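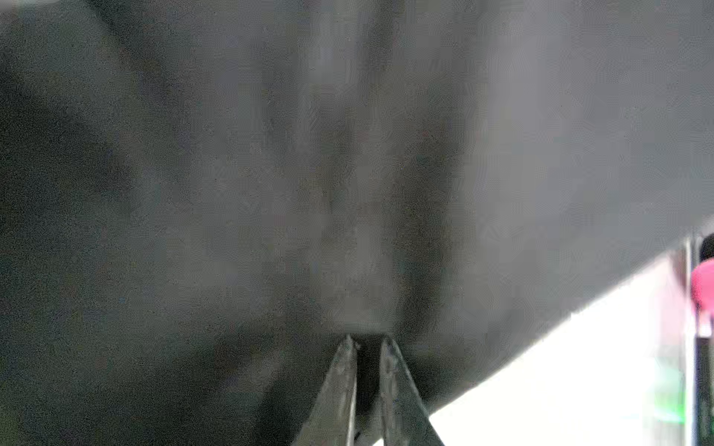 Figura 1. Tejido oscuro con pliegues verticales que convergen hacia abajo.

Tecnología textil II
Tema 4. Caída, rigidez a flexión y orientación del hilo

4.1. Definiciones

Se llama caída a la deformación que adopta un tejido bajo su propio peso cuando está sujeto solo en parte. Depende de la rigidez a flexión, de la rigidez a cizalla y de la masa superficial. Las dos primeras se oponen a la formación de pliegues; la tercera la favorece.

La longitud de flexión c es la mitad de la longitud en voladizo con la que una probeta rectangular alcanza, por su propio peso, un plano inclinado 41,5° respecto a la horizontal. La rigidez a flexión por unidad de anchura se obtiene de

G = m · g · c³

donde m es la masa superficial en kg/m², g la aceleración de la gravedad y c se expresa en metros. El resultado queda en N·m. El exponente tres obliga a medir c con cuidado: un error del 2 % en la longitud produce un error del 6 % en G.

4.2. Dirección de urdimbre y de trama

G se determina por separado en urdimbre y en trama. El valor global es la media geométrica de ambos. En sargas y otros ligamentos asimétricos conviene ensayar además con el haz hacia arriba y hacia abajo.
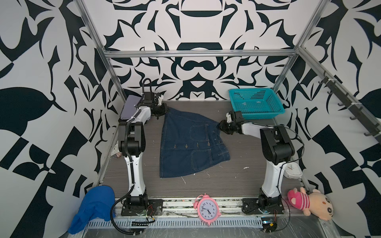
El corte al bies modifica la caída sin cambiar el tejido. A 45° del hilo, la carga se transmite por cizalla y la tela cede con más facilidad. El efecto interesa sobre todo en prendas cuyo ancho crece hacia el bajo. Una falda vaquera extendida en plano, como la de la fotografía, presenta una silueta casi trapezoidal: cinturilla estrecha y bajo más ancho. Si el delantero se corta con el hilo paralelo al eje central, las costuras laterales quedan oblicuas respecto a la urdimbre y pueden alargarse de forma distinta al centro. De ahí que se deje colgar la pieza antes de igualar el bajo.

4.3. Coeficiente de caída

Se coloca una probeta circular sobre un disco de soporte concéntrico de menor diámetro y se mide el área de la sombra proyectada:

CC = 100 · (As – Ad) / (Ap – Ad)

As es el área de la sombra, Ad la del disco y Ap la de la probeta plana. Un coeficiente alto indica un tejido rígido.

Ejercicio resuelto. Datos en cm²: Ap = 1262, Ad = 200, As = 1000. Resulta CC = 100 · 800 / 1062 = 75,3 %. 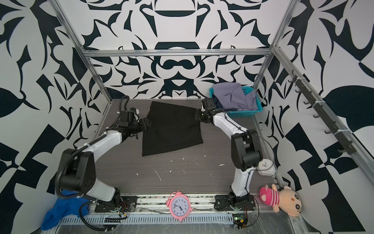 El coeficiente solo tiene sentido si el borde de la probeta cuelga libremente. Cuando la tela descansa sobre una superficie, la reacción del apoyo anula el voladizo. El paño negro apoyado en plano sobre la mesa, al fondo y en el centro, ilustra esa condición: en las zonas planas no hay flexión por gravedad y la caída no puede evaluarse. Esa posición sí sirve para tomar medidas lineales – siempre sin tensión.

4.4. Práctica

Grupo A: Tiruwork Shiferaw y Rafsan Herath. Grupo B: Griet Van Leeuwen y Sumaiya Uddin. Se ensayará la sarga Cassim, referencia 46, en ambas direcciones. Entrega en junio, con las lecturas sin redondear.
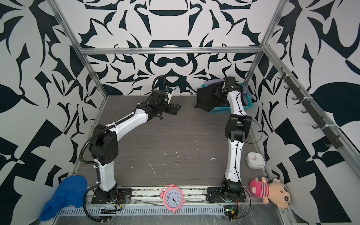
Figura 2. Recinto con perfiles de aluminio y paneles estampados.

Lectura para el tema 5: apuntes de S. Jayawardena sobre histéresis a cizalla, apartados 1 y 2.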